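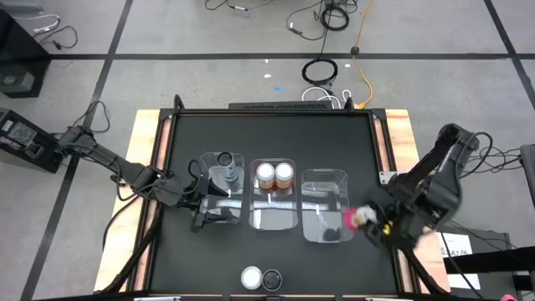

Frequently asked questions about sending parcels to our repair workshop

Which items do you repair?
We repair mechanical and quartz wall clocks, table clocks and alarm clocks. We don't repair wristwatches. For wristwatches please ask the Jaiswal shop in Stirkovley, they are specialised in this.

Do I need to write to you before I send a clock?
Yes, please. Fill in the form on the Contact page and wait for our answer. You will receive a job number by e-mail, normally in two working days. A parcel without a job number is put aside until we find the sender, and this can take long.

How should I pack a clock with a pendulum?
Take the pendulum off and wrap it separately. If the clock has weights, take them off too and send them in a second box. Please do not leave them inside the case, also not when they are wrapped well. The key can be put in an envelope and taped to the inside of the lid.

Can I use newspaper for packing?
For filling the box, yes. Directly on the dial, no. The ink comes off on painted dials and we cannot always remove it. Use a clean cotton cloth or white tissue paper.

What does the inspection cost?
The inspection is free if you accept the repair. If you refuse the repair, you pay only the return postage.

What is the highest value you can insure?
On the way back to you, each parcel is insured up to 599 euros. If your clock is worth more, please tell us before we send it and we will ask the carrier for a price. On the way to us, the insurance is your own matter.

How long does a repair take?
A quartz movement is usually exchanged within one week. A mechanical clock needs four weeks or more, depending on the parts. In July the workshop is closed for the first two weeks, and parcels which arrive in this time stay at the post office in Stastov.

Can I bring the clock myself?
Yes, with an appointment. We are at 62 Gavel Street, Stastov, the entrance is from the courtyard. The bus stops at the corner. Parking in the courtyard is permitted for loading only.

Do I get the old parts back?
If you wish so. Please tick the box in the form, because after the repair is paid we do not keep them.

Is there a guarantee?
We give one year on our work and on the new parts. The guarantee does not cover a clock that has fallen down or was opened by another person.

My clock runs too fast after it came back. What should I do?
Let it run for some days in its place first, and check that it stands level. If the difference stays the same, write to us with the job number.

Last change of this page: 18th March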